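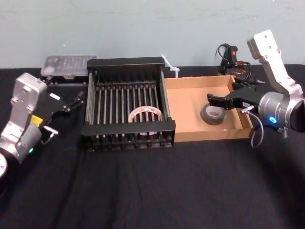
Does the Mivley pad work with fighting games on a phone and on a PC?
It works on both. Pair it over Bluetooth for the phone, plug in the USB-C cable for the PC, and the button layout you saved carries over.

Mivley 6-Button Fight Pad
by Melever

In stock. Ships from our Fevcombe warehouse.

Small pad for 2D and 3D fighters. Six face buttons, real d-pad, no analog sticks. If you need sticks look at our other pads, this one's for people who play fighters and not much else.

What you get
Mivley pad
USB-C cable, 6 feet
Phone clip (screws on, screw is in the little bag)
Spare d-pad cap, the concave one
Quick start card

Specs
Buttons: 6 face, 2 shoulder, start, select, home
D-pad: 8 way, swappable cap
Connection: Bluetooth or wired USB-C
Battery: built in, 22 hours on Bluetooth
Profiles: 2 saved on the pad
Colors: charcoal, cream

D-pad
Most of the questions we get are on this so here goes. The flat cap comes installed. Good for quarter circles, easy on the thumb. The concave cap is better if you keep getting jumps you didn't ask for. To swap, twist left and lift, drop the other one on, twist right till it clicks. Don't pry it with a screwdriver. We've had a few come back like that and it's not covered.

Diagonals are a bit stiff out of the box. Loosens up after a week or so of normal play.

Buttons
Top row punches, bottom row kicks, same as an arcade panel. For four button games use the left four and leave the last two blank, or put throw and a macro on them. Check your tournament rules before you use macros, most places say no. To lock macros off hold select + home till the light blinks twice.

Phones
Clip fits most phones with a thin case on. Thick rubber case, take it off. Tablets don't fit, prop it up on something and play from there.

Pair it: hold home until the light flashes, open Bluetooth on the phone, pick MIVLEY PAD. If it shows up twice pick the one without the L, the L one is low power mode and has more lag. Some mobile games only take touch controls no matter what you plug in. Look in the game's settings for a controller option before you order please.

PC
Plug in and go. Shows up as a standard controller. Older games that want a keyboard, hold start + right shoulder and the pad sends keystrokes instead. Default keys are on the back of the card. Wired is faster than Bluetooth, use the cable for anything ranked.

Consoles
Not supported. Some adapters work and some dont, we don't test them and can't help with setup.

Firmware
Latest update 15 November 2024. Fixes the pad going to sleep in the middle of long training sessions, and the home button light staying on after power off. Update over the cable only. Pads bought before August need this one. If the update stops halfway, unplug, hold home, plug back in, start over. Your profiles get wiped so write them down first.

Customer notes

"Bought it for the phone, ended up using it on the laptop every night. D-pad is great once it's broken in. Cable could be longer." Nermin Kahraman

"Buttons are quiet, my last pad woke up the whole house. Wish it had three profiles, I play two characters and my brother plays one. Cream color shows dirt fast." Remzi Şimşekoğlu

Cleaning
Dry cloth. For sticky buttons a cotton swab with a little rubbing alcohol around the edge, pad switched off. No sprays.

Carry case
Sold seperately. The Yazıcı hard case fits the pad with the clip folded in, plus the cable. The older soft pouch is too short, don't order it for this one.

Shipping and returns
Orders in before noon go out same day, weekends excluded. Returns within 22 days, box and both d-pad caps included. Missing cap comes off the refund. Faulty pads, email us a short video of the problem and the serial number from the sticker under the clip mount, we'll send a label.

Warranty
2 years on the pad, 6 months on the cable and clip. Covers dead buttons, battery that won't charge, Bluetooth that keeps dropping. Doesn't cover drops, drinks or opening up the shell.

Also in this range
Mivley 8-Button (extra column, wired only)
Replacement cap set, flat and concave
Braided USB-C cable
Yazıcı hard case

Cream back in stock next week, charcoal available now.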